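Open day at the Sikora workshop, Gutville
December 14, 2025 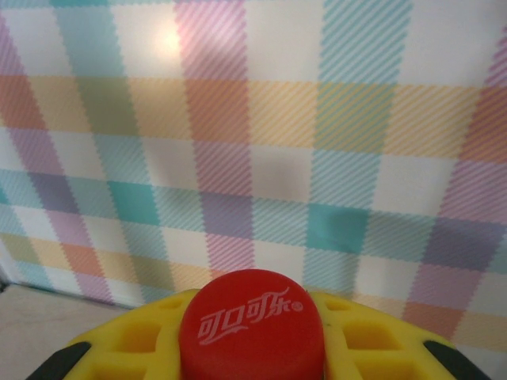
Blažena Dvořáček thought I was being unfair before I had taken my coat off. Her view, given over bad coffee in the entrance hall, was that a dishwasher is a machine doing a chore and we all stopped being impressed by it years ago, so why should the next one have to clear a higher bar? Fair enough. But a dishwasher doesn't have to pick the cup up off the couch.

Picking things up was most of what I had come to Gutville to see. Red Coca-Cola cap, yellow plastic part on the gripper, two black fingers, pastel plaid sheet for a background. My kitchen has worse lighting and a lot more in it.

The talk was in the back hall. Claltum, who are paying for part of the work, want a machine that can tidy a shop counter after closing. Their speaker gave a figure of 762 practice runs for one small task and seemed proud of it. I asked what happens if the shop changes its counter. More practice runs, he said.

Gralleo had the next table and a price: 2000 a month to rent, setup extra, with a person on call. I asked what the person does. Mostly resets it. I worked two years in a hardware store and we had a person for that too, and he also ran the register.

The folding demo was called off, so I can't report on laundry. The parts-sorting line was running and looked fine to me, but it sorts parts, and machines have been good at that for a long time.

Blažena wants to go back in January when the counter trial is supposed to start. I'll probably drive her. Parking is free behind the building, and the side door is the one with the ramp.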